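Mollora lost property fraud

The Mollora lost property fraud was a series of deceptions carried out in the market town of Mollora, in which a small group of people claimed handed-in belongings that were not theirs and sold them on. It came to light in October, when a clerk at the town's lost property office spotted the same handwriting on claim forms signed with different names. The case is remembered with real fondness by people interested in local crime, largely for the wonderful patience of the paperwork that solved it.

Background

Mollora's lost property office stood beside the bus station and took in items from the buses, the swimming baths, the covered market and the police front desk. Anything handed in was given a numbered tag and kept for 131 days. After that it could be given to the finder or sold at the twice-yearly public sale in the Drondetti Hall.

To claim something, a person filled in a yellow form with a name, an address and a short description of what was missing. Valuable goods such as watches and cameras needed proof of ownership. Small items did not, and could be collected over the counter in a minute or two. It was a friendly and quick system, much liked by the townspeople, and it had worked without trouble for years.

Method

The group relied on vague descriptions. A claimant would ask for "a bracelet, lost on the bus" or "a hair slide, my daughter's", and wait to see what the clerk brought out. Costume jewellery suited the trick very well. It came in almost daily, few owners ever came back for it, and one piece was easily taken for another. A table spread with hair accessories and bracelets gives a fair idea of how hard it is to pick out a single item from the words "a bracelet" alone. The claimed pieces were cleaned up, fixed to plain card and sold from a stall trading under the name Nalto at weekend fairs outside the town. 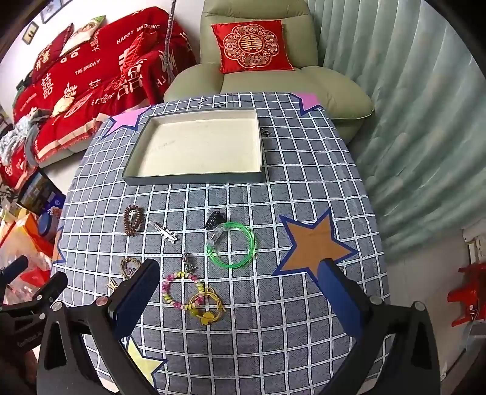
Prices on the stall were low, and the sums from any one claim were tiny. What made the scheme pay was its steadiness. In all, 399 forms were later identified as false, and the brilliant thing, from an investigator's point of view, is that every one of them had been kept! The office threw nothing away, and the yellow sheets were sitting in date order in a back-room cupboard.

Discovery

The clerk who noticed the handwriting had been asked to copy old forms into a new card index. She saw that the capital G on several of them ended in the same long hook, although the names and addresses had nothing in common. She set the sheets aside and within a fortnight had a thick folder of them. Checks against the electoral roll showed that many of the addresses did not exist. One was a substation.

Police then visited the Nalto stall in plain clothes. Among the goods was an enamel brooch with a scrap of numbered tag still caught in its pin, and the number matched an entry in the office ledger. It is a lovely piece of evidence and is nearly always the first thing mentioned when the case comes up.

Arrests and trial

Six people were arrested. Four admitted fraud at the first hearing, one was cleared after the court accepted that she had only minded the stall, and the last was convicted after a short trial at which the ledger, the forms and the brooch were all shown to the jury. The sentences were mostly unpaid work, together with orders to repay the office.

Aftermath

The yellow form was replaced by a longer one on which claimants must describe colour, size and any damage before they are shown anything. Staff also began taking down the details of an identity document for every claim, however small. Nearby Xenos adopted the same form the following year.

Some of the recovered jewellery went back to its owners after an open day at the Drondetti Hall. The rest was sold, and the folder of false forms is now held in the town archive, where it can be read by appointment.

Page last revised 22/11/2023.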